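fio sobre como a gente cuida do robô varredor de calçada aqui na Gasbridge, porque ontem prometi e hoje estou com café ☕

o bicho é um Skerkis, varredor autônomo de porte médio, duas escovas laterais e uma central. comigo desde janeiro. antes eu cuidava de esteira transportadora, que pelo menos fica parada no lugar!

rotina de manhã: soltar a escova central (dois pinos, um deles sempre emperra), tirar cabelo, barbante e fita do eixo, passar pano seco na janela do lidar. pano SECO gente. já vi álcool deixar a janela toda opaca e aí ele enxerga parede onde não tem

a cada 500 horas troca as cerdas laterais. o manual manda olhar com 500, eu troco logo, sai mais barato que perder um turno discutindo se "ainda dá"

torque do cubo da escova: 12 Nm. com 16 a bucha trinca, pergunte como eu sei

agora a parte chata - semana passada ele começou a parar no meio da rota sem erro nenhum na tela. parava, pensava, dava ré, tentava de novo. bateria ok, motor ok, encoder ok

desconfiei do filtro de obstáculo. o mínimo de altura tinha voltado pro padrão de fábrica depois da atualização, e com isso qualquer coisinha no chão virava motivo pra frear

papel é o pior caso. o lidar quase não pega, a câmera pega e classifica como objeto, os dois brigam e o robô fica lá em crise existencial

então antes de mexer na máquina de verdade fui pro Stanine, que é o simulador que a gente usa aqui. montei uma rua com prédio de um lado, muro do outro, sombra forte, e joguei lixo plano no piso

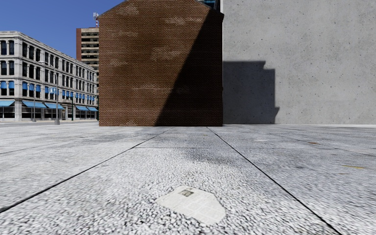

cena de teste no Stanine: folha de jornal na calçada, sombra dura na parede de tijolo lá no fundo

gosto dessa cena porque o piso tem textura granulada e juntas escuras entre as placas, e junta escura é outra coisa que a câmera adora confundir com degrau

rodei 11 passadas com o parâmetro antigo e travou no jornal em todas. baixei a confiança da câmera pra objeto sem altura, rodei de novo, passou por cima varrendo bonitinho

aí sim levei pro robô real: backup da config, carrega o perfil novo, recalibra a câmera com o tabuleiro a dois metros, e uma volta no pátio da Ostrowski comigo andando atrás com a mão na parada de emergência

ficou bom. ainda hesita um pouco em tampa de bueiro, vou ver isso na sexta

ah, e anotem a versão da config numa etiqueta dentro da tampa - a minha estava em branco e perdi uma tarde inteira com isso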